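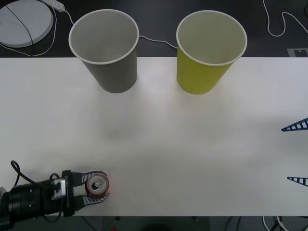

Section 9. Loading your first route and getting out the door

By now you should have the Niltico mounted on your bars and charged all the way up. If you skipped the charging part, go plug it in. I once rode the Espinoza Pass loop on a half-full battery and lost my map right at the top, in fog, with two ways down.

I'm using the Espinoza loop for this section. It's 53 miles, mostly paved, and it has enough turns to show you how the prompts work. Swap in your own route if you like.

1. Turn on the unit by holding the side button until it beeps. It beeps twice if it found your saved settings.

2. Open the Jelar app on your phone and tap Routes, then Import. Pick your file. If nothing shows up, the file is probably still zipped (I do this every single time).

3. Tap Send to Device and leave the phone next to the unit. Big routes take a while. Go fill your bottles.

4. On the unit, scroll to the new route and press the center button. Check the distance and the high point before you do anything else. Mine reads 2225 feet at the top of the pass. If yours shows zero climbing, the elevation data didn't come across, so delete the route and send it again.

5. Set your turn alerts. The default gives you a warning so late that you're already sailing past the corner! I like the longest setting on descents.

6. Press Start once you're outside and the satellite icon stops blinking.

Note: The climb screen only pops up on routes you've imported. If you're just riding around and recording, you'll get the plain map — still handy, but it won't tell you how much hill is left.

Caution: Don't scroll through screens while you're rolling downhill. Set up your pages at home, or pull over. The gravel shoulder past the Wolladum turnoff is narrow and it comes up fast.

If you go off course

The unit will buzz and draw a line back to the route. That line is straight, and it doesn't care about rivers or fences. Zoom out and find a real road first. On long rides I'd rather turn around and go back the way I came, even if it adds a couple of miles.

To turn off the buzzing while you detour for lunch, hold the center button and choose Pause Guidance. Remember to switch it back on when you leave. Section 10 covers saving the ride and clearing out old routes.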